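By Sorin Căpraru
September

I have been arguing with myself over fruit bowls for most of this month, and since a few of you asked after the last post (hello, Numville people!), you get the whole saga.

My old one was a deep ceramic thing from Lallau, very handsome, 400 grams of peaches and it looked full. Everything at the bottom went soft before I remembered it existed. I'd find a plum down there on a Wednesday and have no idea which week it came from. So now I'm firmly in the wire basket camp. Air gets in, you can spot the sad ones from across the room, and a dark basket makes even a plain orange look like somebody planned it.

The mat underneath matters more than I expected, too. A wire basket straight on a wood table scratches it, ask me how I know, and then you're out there with the Tennant oil and a rag on a perfectly good evening. A round mat in something pale keeps the whole arrangement from looking heavy, and it catches the little stem bits that fall through the gaps. I like the woven kind because it hides crumbs (I am not proud). Pale wood, pale mat, dark basket, bright fruit, and I'm done decorating until the holidays.

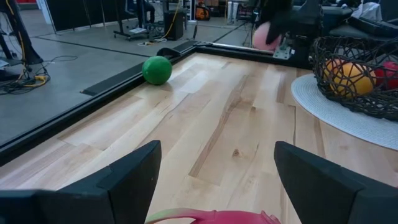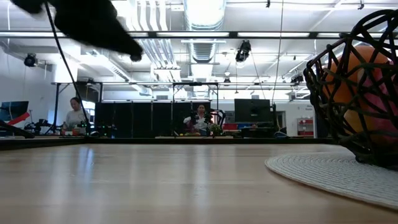 Dark wire with fruit in it, over something round:

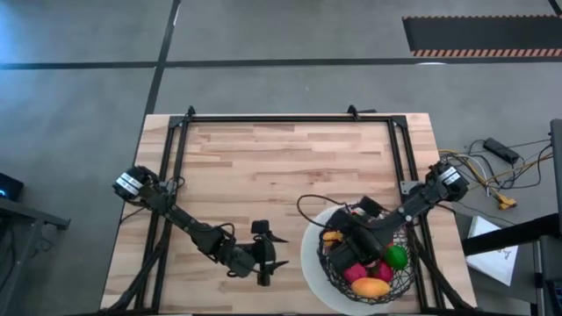
Do you need to line a wire basket before putting fruit in it?

Only for small or soft things. Apples and oranges are fine on bare wire, but I fold a cotton napkin under ripe peaches so the strands don't leave dents.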